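Sunday, November 24, 2019
By Lenka Machala

Kamomwood is delighted to open its new table studio in Ledov, with 37 pieces on show and plain white worktops as the stars of the season!
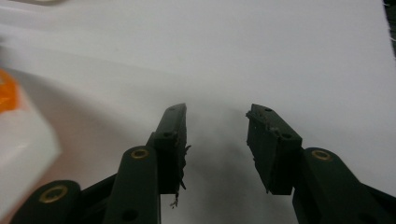
1 min read

We love a bright, clear surface, and so do the families who keep asking us for one (more than 600 wrote in after our February open day). The Susteck tables come in four sizes, all with a smooth top that suits homework, baking or a big jigsaw puzzle. 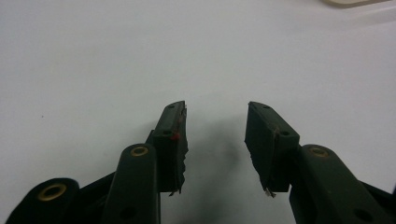
Delivery is free within Ledov, and our partners at Lukáč will put the table together in your home if you'd like a hand. Doors open at 11 every morning, so come in, pull up a chair and stay as long as you want.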